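Speaker notes - The Giltivari Song Archive: Keeping a Shared Repertoire in Use
October 11, 2018
Speaker: Kheri Mollel, Head of Programmes

Opening

Good morning, and thank you to the Storard Foundation for the invitation and for the use of the hall. I speak on behalf of the Giltivari Song Archive. My colleague Toàn Hầu, who leads our work on recordings, will take questions with me at the end.

(Wait for latecomers. The first music clip is quiet and should not start while the doors are open.)

The subject this morning is wedding and harvest song in the river towns, and in particular the part of that repertoire which was sung by more than one community, in more than one language, often to the same tune. I will speak about how the archive collects this material, how it is returned to the towns it came from, and what we have learned from eight seasons of public concerts.

The collection

The archive holds 2,021 recordings. Most were made in private homes, and a smaller number in places of worship, schools and market halls. The oldest are on reel tape and were given to us by families. The newest were made this year.

Of the whole collection, 259 recordings are what we call paired songs. A paired song is one melody for which we hold words in at least two languages. In some cases the words are close translations. In others the tune carries a lullaby in one house and a song about a bad harvest in the next, and the singers were surprised to be told of the connection.

Play clip one (lullaby, first verse only). Pause. Play clip two (harvest song, same tune, different tempo).

I would ask you to listen for the turn at the end of the second line. It is the same in both, and it is the reason our cataloguers placed the two together in the first place. The instruments are different and so is the beat. The older singers hold the last note for as long as breath allows.

How recordings are made

Our practice is to visit a singer at least twice. The first visit is for conversation and no equipment is brought into the house. At the second visit the singer chooses the songs, the order and who else may be present. A written agreement is signed in the language the singer prefers, and a copy stays with the family.

Singers may withdraw a recording at any time. A small number have done so, usually where a song belongs to mourning and a younger relative has felt it should not be heard outside that setting. The archive has accepted each of these requests without asking for grounds.

(If short of time, go straight to the concerts. The paragraph on cataloguing can be dropped.)

Cataloguing is done by hand. Each song is given a record with the first line, the town, the occasion on which it is sung and the name of the person from whom the singer learned it. That last entry is often the most useful to later singers. It has allowed us to follow one wedding song, known in the archive as Tạ after the ferry landing where it was first recorded, through four families and two faiths.

The concerts

The winter concerts are held each February in the old customs hall, which seats 1,000. The programme is built from the paired songs. Two singers from different communities share the platform and perform their own versions in turn, and then, if both agree, together.

I should say plainly that this has not always gone smoothly. In the second season there was a disagreement over who should sing first. In the fourth, one town's choir felt that its version had been shortened unfairly, and on reviewing the running order we agreed with them. Singers now see the full programme six weeks in advance and may ask for changes to it.

Attendance has held steady. We are more interested in who comes. Families who gave recordings are offered seats before public sale opens, and in the past three seasons most have taken them up. Several younger people who first came as guests of a grandparent have since joined the singing classes run by Cliken, our partner school.

The classes

Cliken teaches the repertoire by ear. Printed music is available on request but is not used in the lesson. Pupils learn a song in their own language first and its pair in the following term. Teachers are paid at the full professional rate, including those who hold no formal qualification, and the archive regards this as a matter of principle.

Play clip three (class recording, chorus only). Allow the applause at the end of the clip to fade. 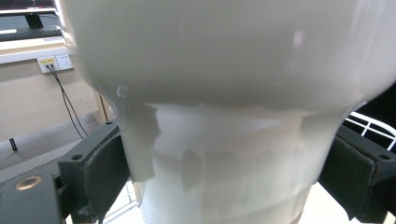
Section 6: Next steps and funding

The archive has three pieces of work ahead of it. The reel tapes must be copied before they become unplayable, and this will be finished first. The catalogue will then be opened to readers in all the languages of the collection. The final item is a travelling version of the winter concert, for towns whose residents cannot easily reach the customs hall.

Funding is in place for the copying. It is in place in part for the catalogue. For the travelling concert we are still in discussion with local councils, and I would be glad to speak to any council member present after the session.

Closing remarks

I would like to thank the singers and their families, the teachers at Cliken, and the technical staff of this hall. Programmes for the coming season can be collected from the table by the main entrance, and copies in large print are held at the front desk.

(Invite Toàn Hầu to the platform. Questions on copyright and withdrawal of recordings go to him. Questions on concert bookings go to the programme office.)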